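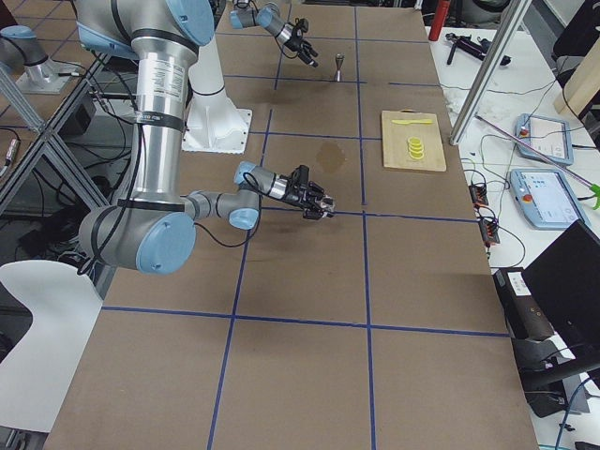
Jigger, board, yellow knife and the lemon stack on the taped table.

Last updated: April

Lemon garnish, continued. Good afternoon on this one! I've been wanting to get back to the citrus since we finished the mint, and I had forgotten how nice the room smells with a cut lemon in it.

Where we are: the drinks sheet for the Dellton open evening calls for a lemon slice in every glass, and Randi Lunde wants the slices laid out ahead so whoever is pouring can just pick one up and go. Fine by me. So this entry is mostly about slices (how thick, how to stack them, how to lay them out) and a little about measuring, which I'll get to further down.

Slicing. I did the real cutting in the kitchen with the small steel knife and only brought the slices over afterward. The yellow plastic one lives with the board. It's very good for nudging slices apart and lifting them, and I've grown fond of it, but it squashes a whole lemon before it gets through the peel. Two lemons from the Goh bag, both firm, not many seeds. I rolled them under my palm first, which I now think is a mistake for garnish (great for juice!). The rolled one went soft and the slices came out wedge-shaped, fat on one side. The second one I cut straight from the fridge and it was lovely, every slice the same all the way across. Cold lemon, no rolling. Writing that in big letters on the kitchen sheet.

Stack or fan? A stack takes up hardly any board and I like the look of it, a tidy little yellow column. Trouble is picking one off. The slices cling to each other, so you go for the top one and the next comes along for the ride. It got better when I put the fat sides opposite each other, but then the column leaned.

The fan is much better for picking. You get a bit of peel showing on each slice, and the peel is the part you want to grab. I put the first slice on top and tuck each of the others under its neighbor, running left to right. Going the other way works too, but I'm right-handed and kept brushing the row with my sleeve. The knife stays to the left, handle away from me, so the right side of the board is all lemon. 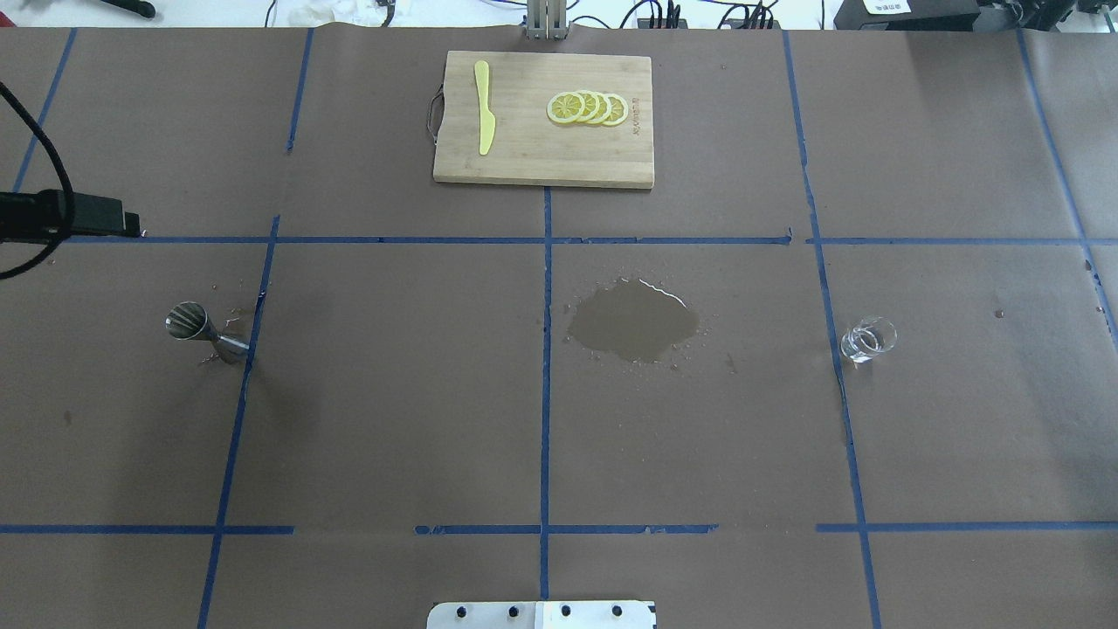 Four slices fanned, knife to the left. The layout I'd go with.

I'm really happy with that one. It looks like something you'd be pleased to be handed, and it's quick to set once you've done it a few times. I timed myself: around 20 seconds from a pile to a row, and that was with me fussing over the spacing.

The bamboo board is a good size for this. It came with the Revville box and I had been ignoring it in favor of the big white one, which slides around on kraft paper if you so much as look at it. Bamboo sits better. Wipe it and stand it on its edge when you're done, please, don't leave it flat in the sink. I rubbed it with oil last month and would like that to last.

Paper. Wet marks show up dark on the brown and the paper goes weak there if you scrub at it. Blot, leave it alone, and re-lay the sheet only if it tears. Blue tape lines are still holding, so there's no need to redo the squares before the next go. A folded towel beside the board would catch most of the juice. Adding towels to the shopping note, under the straws.

Measuring. The metal jigger is the one I want to keep using. It's small and it pours cleaner than the plastic one from the Wurneo set, which dribbles down its own side. Keep it well away from the lemons, I'd say, with a clear stretch of table between, so a sticky hand isn't going back and forth over the slices. Ran 10 pours of plain water in the kitchen first thing and spilled a little on 2 of them, both when I filled right to the lip. Stop just short of it.

Next time:
- oranges, same thickness, cold
- fan of six, see if it still fits beside the knife
- ask Randi whether she wants the ends saved for the water jug
- sharpen the steel knife before anything else

Leftover slices are in the fridge, top shelf, in the tub with the green lid. Help yourselves, they're great in tea.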